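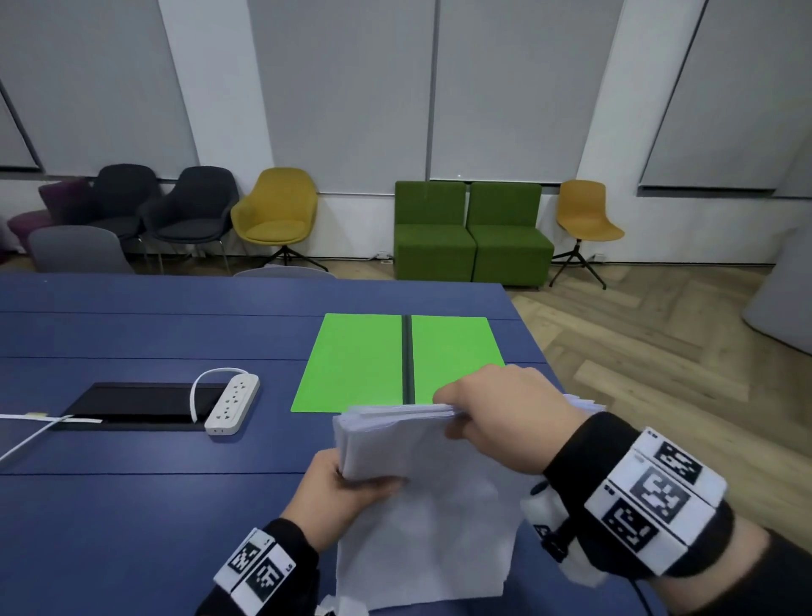 Words by T. Wibisono

Teaching a robot to handle soft things starts with a person handling them while wearing printed square markers on both wrists. The cameras read the markers and work out where each hand is. It is slow work, and until May the people doing it at Rillach had no written rules for it.

Now they have a code of practice, eleven pages long, drafted with the software firm Plomlow. Most of it is about ordinary things. Bands must sit flat and must not slip over the sleeve. A marker that is creased or scuffed gets replaced before the next take. Sleeves should be dark and plain. Cables on the table must be kept clear of the hands, and if one has to cross the work area the take is stopped.

The code grew out of a bad month. Rillach had recorded 2875 takes and had to throw out 600 of them, mostly for faults that a check at the start would have caught. Of the rest, 229 had no usable notes, so no one could say which task was being done or whether the person had been asked to do it again.
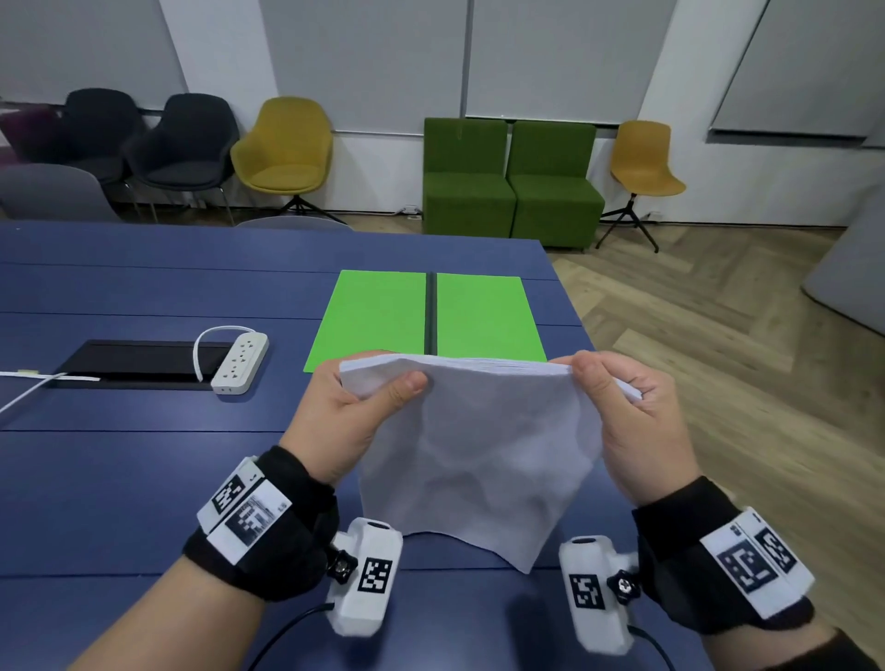
Notes are therefore the longest section. Each take needs the task, the object, the start and finish times and a plain word for how it went. Failed attempts are kept and marked as failed — the old habit was to delete them, which left a record that made every task look easy.

There are rules for the people as well. No session runs past 57 minutes without a break. Anyone can stop a take without giving a reason, and can ask for their recordings to be removed. Bystanders must be told before the cameras go on.

Pelovlow, which buys recordings from several suppliers, has asked for the same checks in its next contracts. Its one objection was to the wording on faces. The draft says they should be blurred before a file leaves the building, and Pelovlow wants to do that itself. Rillach has not agreed, and the clause stays as it is for now.

Last updated: May

Related
Who signs off a robot cell?
Plain labels for emergency stops
Consent forms people can read

Contact us | Copyright, all rights reserved | Back to top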